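3.2 Collecting the bow demonstrations

For our class project we wanted a task that needs both hands, and Tullio Bianchini pushed hard for ribbon bows. I thought he was nuts. Ribbon is floppy, it slides, and it never looks the same twice (which is sort of the point, I guess!). We named the task set Clenow and recorded it with hand-held grippers, one per hand, over 3 weekends in October. All told we kept 208 demonstrations out of 576 tries.

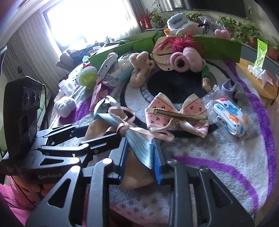

Figure 3. Two hand-held grippers at a ribbon bow on the play rug.

We also left plenty of clutter on the rug. Our first batch was recorded on a bare desk, and the policy we trained on it got lost as soon as we put a second hair bow down, so from then on toys and hair things stayed where they were between takes. Most of the tries we threw out were ones where the two hands got out of step: one let go early and the knot slipped. I kept a few of those anyway, in a separate folder, and we come back to them in Section 5 when we talk about recovery moves.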